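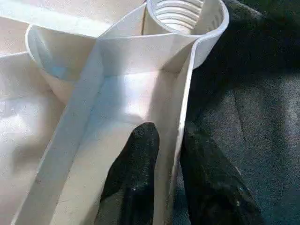 ¿Cuántas canciones se pueden subir de una vez a la ficha de artista?
El límite es de 29 pistas por lanzamiento. Si el disco tiene más, hay que repartirlo en dos lanzamientos con el mismo título y añadir "Vol. 1" y "Vol. 2" en el campo Edición.

4. Publicar un lanzamiento en Fara

4.1 Entre en su cuenta y abra Catálogo > Nuevo lanzamiento.
4.2 Elija el tipo: sencillo, EP o álbum. El tipo no se puede cambiar después de guardar.
4.3 Escriba el nombre del artista tal como figura en su ficha. Los dúos deben darse de alta como un solo artista - por ejemplo, Adis - y no como dos intérpretes separados.
4.4 Arrastre los archivos de audio en WAV o FLAC. El MP3 se rechaza.

Nota: el orden de las pistas es el de subida. Para modificarlo, use las flechas de la columna izquierda. 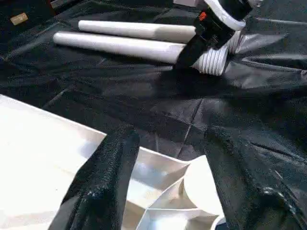

4.5 Rellene los créditos de cada pista: voz, composición, producción y mezcla. El campo Sello es obligatorio. Si el grupo publica por su cuenta, escriba "Autoedición"; si tiene contrato, seleccione el sello en la lista (Drinlow, Van Beek, etc.).
4.6 Indique la fecha de salida. Deben quedar al menos 7 días entre el envío y la publicación.

Precaución: una vez enviado el lanzamiento, los créditos quedan bloqueados hasta que termine la revisión.

4.7 Añada la biografía corta, con un máximo de 400 caracteres. La larga admite 2.000 y solo aparece en la página de prensa.
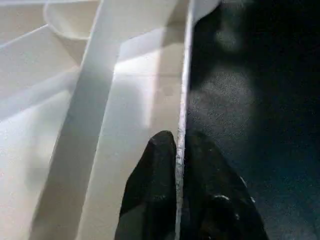
4.8 Pulse Vista previa y escuche el comienzo y el final de cada pista. Los cortes entre canciones enlazadas se corrigen en Ajustes > Transición.
4.9 Pulse Enviar. El estado pasará a "En revisión" y recibirá un correo cuando cambie.

Nota: los lanzamientos enviados antes de febrero conservan el formulario antiguo - los créditos de mezcla se editan en la pestaña Otros.

Para retirar un lanzamiento ya publicado, consulte el apartado 6.

Última revisión de esta sección: septiembre de 2024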